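Section 8. Clearing and Sorting a Table

Read this section before you give the Troler its first table job. Section 7 covers power and homing. The arms must be homed before you start.

What to expect

Table clearing is the chore most owners ask for first. The Troler can do part of it. It picks up bottles, boxes, books and lids with little trouble. It is slower with soft bags, and it does not wipe. Plan on checking the result yourself. In our November trials at the Leite test kitchen, the robot finished 42 jobs out of 106 with no help from a person. Most of the others needed one nudge or one restart.

Setting up

1. Park the base at the long side of the table and lock the casters.

2. Set the table height in the Grirkar app. Measure from the floor to the top surface, cloth or carpet included.

3. Remove knives, open drinks and anything made of thin glass.

4. Leave a hand's width between items where you can. Bags that touch are often picked up together.

5. Choose Clear, Sort or Pack. Pack needs an open container within reach of both arms.

6. Press Start and step back. The arms begin moving after 8 seconds.

CAUTION: Keep hands and faces out of the work area while the wrist light is on. To stop the arms, press the red button on the base - do not grab a forearm.

If a job stops partway

1. Wait for the fingers to stop moving.

2. Take any held item by its free edge and select Release.

3. Move the item that caused the stop, then select Resume. Do not select Start, or the job begins again from the first item.

NOTE: The Brotel soft finger pads improve grip on film and foil. Replace them after 25 hours of use.

Items and grip settings

The grip setting applies to the whole job, so set it for the weakest item on the table. A mixed load like a milk tea bottle on its side, a crinkled green snack bag, a spiral notebook and an empty clear container should be run on Soft. Lids are gripped by the rim and held upright, as the left hand is doing with the teal-rimmed piece, while the right hand stays open. Clear plastic is the hardest for the robot to find, and a dark, plain table surface helps.

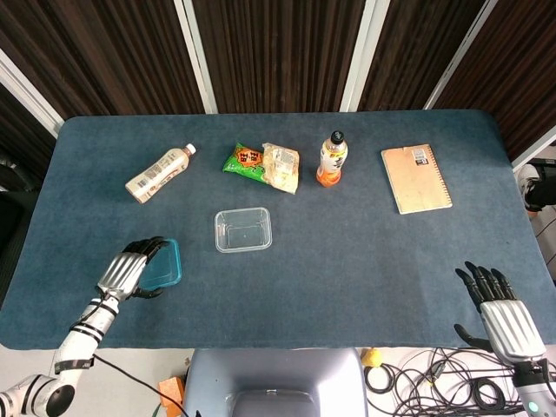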